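Clinddale silk growers to share a rearing shed

CLINDDALE, January. Silk growers near Clinddale will raise their spring silkworms in a shared shed this year, after two seasons in which many of them lost young larvae to cold nights.

The shed belongs to Shukla, a yarn firm that buys most of the cocoons produced in the district. It has been fitted with racks, trays and heaters, and it can hold the larvae from 40 growers through their first two molts. After that, each household takes its own trays home and feeds them until the worms spin.

Omprakash Maurya, who manages the shed, said 29 growers had signed up so far. Places are being held for the rest until the mulberry trees come into leaf.

"The first ten days are where people lose them," Maurya said. "They're tiny, they need chopped leaf several times a day, and the room has to stay warm all night. A lot of houses can't do that in early spring."

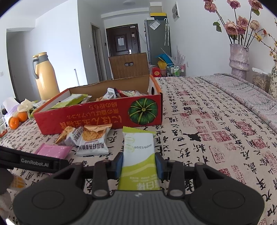 *A packaged snack over an open red box of assorted snacks.*

Growers will pay a fee for each tray, taken out of the cocoon payment at the end of the season. They must also bring leaf to the shed twice a week. Leaf from trees sprayed in the past month will be turned away at the door, as will anything yellowed or dusty.

Eggs will come from Sestex, a breeding station that also supplies growers in neighboring Cusora. The station is sending a white-cocoon strain for the spring and a yellow one for a small trial in the fall. Sestex staff will check samples for disease before the eggs leave the station and again after hatching.

Sarita Kashyap keeps silkworms in two rooms behind her house and has put her name down for six trays. She lost most of her first batch last spring and had to buy in larvae at the third stage to fill her frames.

"I had the leaf and no worms to eat it," she said. "I'd sooner pay the fee."

Kashyap said she was less sure about the distance. Her house is a long walk from the shed, and the trays have to be moved without jolting while the larvae are molting. Maurya said a covered cart would run in the early morning on handover days.

Over 1000 mulberry saplings will also be handed out before planting time, with growers who have the fewest trees served first. The saplings need two years before they can be picked heavily.

Sign-up is at the shed office, mornings until 11.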